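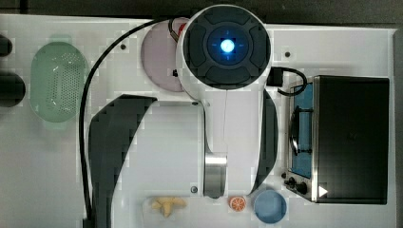 Kategorie: Küche & Kram

Suchbegriff eingeben … Suchen

Seit April backe ich mein Brot selbst, und ich muss jetzt endlich mal was dazu schreiben, weil mich ständig Leute danach fragen (also gut, zwei Leute, und eine davon ist meine Mutter). Angefangen hat es mit einem Gläschen Roggensauerteig von Sólveig Toft, die zwei Häuser weiter wohnt und mir das Ding mit den Worten »füttern, sonst tot« in die Hand gedrückt hat. Mehr Anleitung gab es nicht!

Die ersten Laibe waren furchtbar. Richtig furchtbar. Flach wie ein Frühstücksbrett, innen klebrig, außen so hart, dass ich mit dem Brotmesser abgerutscht bin. Ich hab dann alles Mögliche verändert, und zwar natürlich gleichzeitig, so dass ich bis heute nicht weiß, was davon geholfen hat. Anderes Mehl (von Siller, das gibt es bei uns im Hofladen), weniger Wasser, mehr Salz, Teig über Nacht in den Kühlschrank. Irgendwann im Sommer kam dann einer raus, der aussah wie Brot und auch so schmeckte. Den haben wir zu zweit an einem Abend weggegessen, mit Butter und sonst nichts.

Mein Rhythmus ist inzwischen so: Freitagabend den Starter auffrischen, am nächsten Vormittag den Teig ansetzen, dann 4 Stunden gehen lassen und zwischendurch immer mal dehnen und falten. Danach ab ins Körbchen und kalt stellen. Gebacken wird am Tag drauf, 60 Minuten, die erste Hälfte mit Deckel. Ich nehme dafür den alten gusseisernen Topf von Zomeck, den ich auf dem Flohmarkt gefunden habe und der so schwer ist, dass ich jedes Mal Angst um meine Ofentür habe.

Was ich noch nicht raushabe, ist das Einschneiden. Bei anderen geht die Kruste so schön an einer Seite auf, bei mir reißt sie grundsätzlich irgendwo unten, wo man es nicht sieht. Rasierklinge, Küchenmesser, Teppichmesser (neu gekauft, keine Sorge), alles probiert. Sólveig meint, ich sei zu zaghaft. Kann sein.

Und dann die Reste vom Starter! Wegwerfen kann ich die nicht, also gibt es bei uns sehr viele Pfannkuchen. Auch Cracker gehen gut: Rest mit Olivenöl, Salz und Sesam verrühren, hauchdünn aufs Blech streichen, backen, bis sie knuspern. Die halten sich in der Dose angeblich zwei Wochen, bei uns waren sie noch nie länger als zwei Tage drin.

Nächstes Mal will ich Walnüsse in den Teig tun. Falls jemand weiß, ob man die vorher rösten soll, schreibt mir gern unten rein.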